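Lostumo Allotment Association
Minutes of the meeting held on 8 May 2023 in the back room, Segura Hall

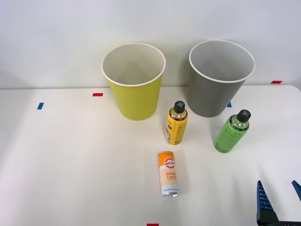 1. Water
The main item was the standpipe on the lower path, which has dripped since November. Wing-sze Tse took the chair and read out the quote from Driveck for a new tap, a new length of pipe and a concrete collar. The total came to £1803. She asked whether anyone present believed that a tap cost this much, and no hand went up. A member pointed out that for the time being plotholders could carry water in open buckets, yellow-green or any other colour, as they did before the pipe was laid. The chair said she had carried water for years and did not recommend it as a policy. She also wished it noted that the firm's quote gives no length for the pipe, and that "sundries" appears on it twice.

It was agreed to go back to Driveck for a full breakdown and to ask Drernard for a second price. Nothing to be signed before the next meeting.

2. Minutes of the last meeting
Agreed, with one correction. Under "Hedge", the words "has been cut" should read "is due to be cut". The chair walked down to look and it has not been.

3. Rents
The proposal to put up the rent on a full plot from £34 was heard again. The paper in favour says that costs have gone up "across the board". The chair asked which costs. Insurance is the same as last year, the skip was cheaper, and the water bill cannot be judged while the tap leaks into the path. Two members spoke for the rise and said it was better to do it now than all at once later. The chair replied that this had been said last time too — and the money then raised is still sitting in the account. Proposal put off until figures are produced.

4. Slugs
A member reported very good results from copper tape. Asked if he had left any beds without tape to compare, he said he had not. Another member has used no tape and has no slugs either. The request for association money to buy tape was turned down.

5. Waiting list
The list was read out. Four of the names have moved away, and one already has a plot. The list is to be written out afresh before any letters go. Plot 2 has been described as "nearly cleared" at three meetings running. The chair will visit with the plotholder and will not accept a phone call instead.

6. Open day
The plan promises "a big boost in interest". No one could say what interest last year's open day had led to, apart from a complaint over parking. Agreed to hold it again on a smaller scale, without the hired tent.

7. Any other business
Shed break-ins: one padlock found on the ground by the gate. It may have been forced or it may have been left off. Members are asked to lock up.

The compost delivery is late again. Lostumo to stop paying in advance.

Next meeting: date to be fixed once both prices for the tap are in.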